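Grippers should be compared with their cables on

Most of the gripper comparisons I read are done on a bare flange. The gripper is bolted to a stand, the power lead is taped out of the way by somebody standing beside it, and a row of objects is presented one after another. The result is a table of pass and fail marks with a payload figure at the bottom. I have produced tables like that myself and I no longer think they are worth much to anyone choosing hardware for a bench.

My argument is that a gripper should be judged as an installed item, with its cable, its strain relief, its controller and the mount that holds it, and that the score should include everything that goes wrong in that assembly. A manufacturer will object that the cable is the integrator's responsibility. On a small bench the integrator is whoever bought the gripper.

Over the winter I ran two of them side by side for a parts handling job. One was the Sultus two-finger unit with the stock rubber pads. The other was the Flenudton, which has a slightly longer stroke and a stiffer linkage. Both were driven from the same Nirkavel controller so that the command timing would be common. The object set was 17 items, chosen from what the job would see: small cartons, short lengths of tube, connectors, a few printed brackets. Each gripper did 400 cycles over the set, with the pick position shifted by a small offset every time.

On pick success alone the two cannot be separated. The Sultus dropped 16 and the Flenudton dropped 20. With that many cycles and that object set, I would not defend a preference on a difference of four. If I had stopped there I would have published a draw with a remark about price.

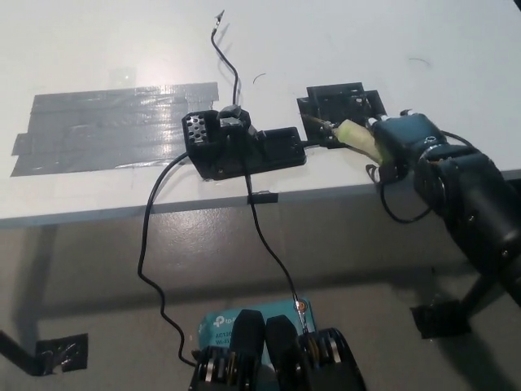 Cable faults took more of my time than the drops did, and I logged them separately. A fault was any stop, hesitation or lost packet that cleared when a lead was moved or reseated. Nearly all of them came from leads that were free to swing, and the free lengths are easy to find once you look for them. One lead goes over the front edge of the table and down to the floor in waves. Another hangs from the middle of the fixture, passes over a small piece of black tape on the edge, and carries on down to the gripper. That second one is the lead I would change first. A bit of tape at the table edge may locate a cable, but it is a poor anchor, and every pull that gets past it goes to whatever is at either end. The loop drooping off the upper part of the arm has the opposite problem: plenty of slack, none of it controlled, in a place where the arm can sweep it over the edge of the table.

The Flenudton had fewer of these faults by a clear margin. Its connector exits to the rear and latches. The Sultus connector exits at the side and relies on friction, so any sideways load works it loose. Neither fact appears in a pick table. Both are obvious within a day of use, and a buyer would weigh them above four drops in 400.

There is a fair counter-argument. If I had dressed the cables properly at the start, with clamps at each joint and a measured service loop, the Sultus might have come out level. I accept that. I would answer that a test bench is rebuilt constantly, and the cable dressing is the first thing to be sacrificed when a fixture is swapped. A gripper that tolerates poor dressing is a better gripper for that kind of work. On a production cell that will not be touched for years I would reverse the weighting and pay more attention to pad wear.

The fixture deserves the same treatment. Printed fixtures are cheap and quick, and I use them for nearly everything, but a printed part resting on a smooth table becomes a variable in the test. If it creeps by a millimetre during a run, the gripper is blamed for a miss that belongs to the table. I now check the fixture against a scribed line at the start and end of each run and discard the run if it has moved. I lost a good part of one month's data to that rule. The remaining data were easier to believe.

Soft sleeves and compliant end pieces are a separate irritation. They are often sold as a cure for alignment error, and they do absorb it. They also hide it. A compliant element between the arm and the load will let a badly calibrated pick succeed for weeks, and then the offset grows past what the sleeve can take and the failure looks sudden. My preference is to run the calibration with a rigid part, record the error, and fit the compliant part afterwards.

On controllers I have less to say. The Nirkavel did what was asked of it. I tried the Guo controller for a short period because its force limit can be set per finger, and on the thin-walled tube that was useful. It also took noticeably longer to recover from a dropped connection, and given what I have said about cables, that matters. A controller that needs a full restart after a momentary break multiplies the cost of every loose connector upstream of it. Recovery time is seldom quoted. I would like to see it printed beside the payload.

What I would ask of anyone publishing a comparison is modest. State the cable type and the free length between anchors. State how the fixture was held down and whether it moved. Log interruptions in their own column, with the time lost to each, and keep them out of the drop count. Say how many times somebody had to reach in. Photograph the bench as it stood during the run, before it is tidied.

None of this needs special equipment. The interruption column added a few minutes to each session and changed my purchase. I bought the Flenudton, with its slightly worse drop count, and kept the Sultus for jobs where the gripper stays on one mount for a long time and the leads can be clamped once and left alone. I have since ordered a second set of latching connectors to see whether the Sultus can be converted. The housing has room for one, though the side wall will need to be filed back to clear the latch.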